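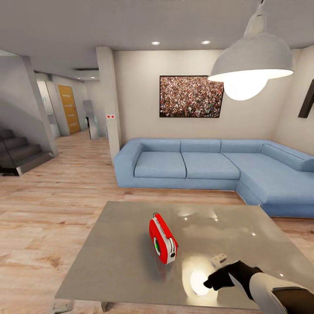
Club Handbook, Page 3

About Us

The Trudasthorpe Robotics Club is a student club at Trudasthorpe High School. We teach students to program robot arms to do household jobs, first in simulation and then, for those who stay on, on the bench arm in Room 37. The club has 83 members this year. They are split into 4 teams by schedule, and students of any grade can be on any team.

Esther Mugo started the club and still runs it. She teaches physics. Haris Niazi teaches computer science and looks after the software side, including the simulator, which we call Erkex. Brock Fehr is the student captain. Questions about joining should go to him first.

What we do

Most of the work is done in Erkex. It holds a set of rooms with furniture and small appliances, and an arm that students control with their own code. The living room with the blue sofa and the red toaster on the table is the one new members start in. They learn to move the arm to a point above the table, turn the wrist, and bring the hand down without hitting anything. After that they write a program that reaches for the toaster from wherever the arm happens to start.

Students log every run. The log has the date, the version of the code, the starting position and the result. Failed runs go in as well. Haris Niazi reads the logs every week and writes comments in the margin, and teams are expected to answer them before the next meeting.
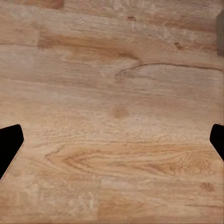 Grasping is the part of the program we spend the most time on, and it is where most students get stuck. A student has to decide how far to open the gripper, which direction to come in from, and when to close. We teach this partly from the view near the gripper, with a black finger on either side and the wood grain between them. Beginners are asked to work out from that view alone which way the hand needs to move. It takes practice, as a bare stretch of wood gives very little to steer by. Fouzia Rana, a junior, wrote the worksheet we use for this, and it has been revised twice.

Competition

We enter the Susberg Student Manipulation Challenge each year. Teams submit code and a short written report, and the code is run on rooms the students have not worked in before. Last year our second team finished in 4th place. Csenge Kerekes led that team and now helps train the new ones. The report counts for a good part of the score, so we ask for a first draft well ahead of the deadline.

Joining

New members are taken in September, and again after the first round of team changes. The next open meeting is Fri 7 November, after school, in Room 37. No programming experience is needed. Students who have not coded before take a short Python course with us and join a team when they finish it. There is no fee. School laptops are available for anyone who needs one.

Members are expected to come to one meeting a week and to keep their logs up to date. The Cheema Fund pays for software licenses and for travel to Susberg. Parents who would like to drive on competition day can leave their names at the school office.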